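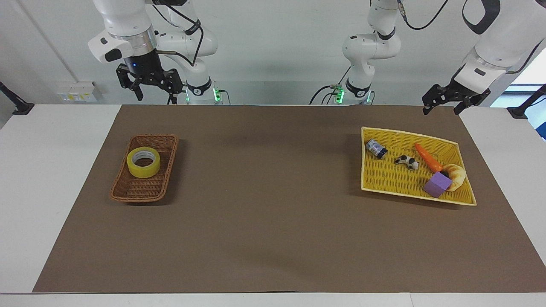 Moving to a smaller apartment, what do I do with the junk drawer stuff?

Posted by Darcy Bright in Moving & Storage

Hi all! I'm moving from a two-bedroom in Burnerwood to a studio in Falorbridge at the end of July and I'm stuck on the small stuff. The furniture is easy, it either fits or it goes. Clothes, fine. But I have three kitchen drawers, a hall table and a shoebox full of batteries, tape, keys, takeout menus, tiny screwdrivers, birthday candles, little toys my nephew leaves behind, all of it. The studio has exactly one drawer in the kitchen and it's going to be for forks.

Last time I moved I dumped everything into one big box and wrote MISC on it, and that box sat closed for two years (I bought new scissors three times). I really don't want to do that again. Do you sort before you pack or after? And where does it all live when you don't have drawers? I was looking at a set of stacking bins from Skimomholm but they're $179 and that feels like a lot for something to hold rubber bands.

Thanks in advance, I've got the truck booked for a Sunday so there's a hard deadline here.

Thomas Cattaneo

Sort before. Throw out the menus. Don't spend $179.

Tươi Đoàn

Oh I have been exactly where you are! I went from a house with a garage to 600 square feet, and the small stuff nearly broke me. The couch took ten minutes to sell and the drawer took a week.

What worked for me was baskets, just cheap shallow ones, set out on the table. I tipped one drawer out at a time and sorted it by when I'd use it instead of what it was. So one basket was for moving day and the first night: packing tape, a marker, box cutter, phone charger, toilet paper, the little wrench for the bed frame. That one rides in the car with you, NOT in the truck. I can't stress this enough, I once spent an evening in a new place with a mattress and no idea where the bed bolts were.

Second basket was stuff I use every week. Third was "somebody else's", so your nephew's toys go in there and then they go home to your nephew. Anything that didn't land in a basket after a drawer's worth of sorting went in a bag, and I gave myself until the truck came to pull things back out of it. I think I rescued a tape measure and one candle holder.

In the new place the same baskets went straight onto a shelf, so there was nothing to unpack. Shallow is the important part - if it's deep you're just making another MISC box with a handle. Mine have been on top of the fridge, under the bed and on a bookcase, depending on the apartment.

One more thing, batteries. Put a bit of tape over the ends of any loose 9-volts before you toss them in with keys and screws. And don't put the old ones in the trash bag without checking what your town does with them, mine has a drop-off at the library.

Guido Ferri

Agree with most of that but I'd still get at least one thing with a lid. Open baskets on a shelf get dusty, and if you have a cat you will be picking up rubber bands forever. I bought the Marino cabinet when I moved, the narrow one with the little drawers, for $229, and I know that's even more than the bins you're looking at, but it's also my nightstand now. So it depends if you need furniture anyway.

Also measure the inside of that one kitchen drawer before you give the whole thing to forks. A studio's worth of silverware is what, a set for four? I got mine down to half the drawer with one of those angled trays and the other half has scissors, tape, pens and matches in it.

Darcy Bright

Thank you, this helps so much! Did the hall table last night with mixing bowls because I don't own baskets yet, and I found two of the missing scissors. Tươi, the car basket is genius, I'm doing that. Guido, no cat, but I'll go measure the drawer. I'm holding off on the bins for now. If anyone has a trick for extension cords I'm all ears, I seem to own around 10 of them and they've all become one cord.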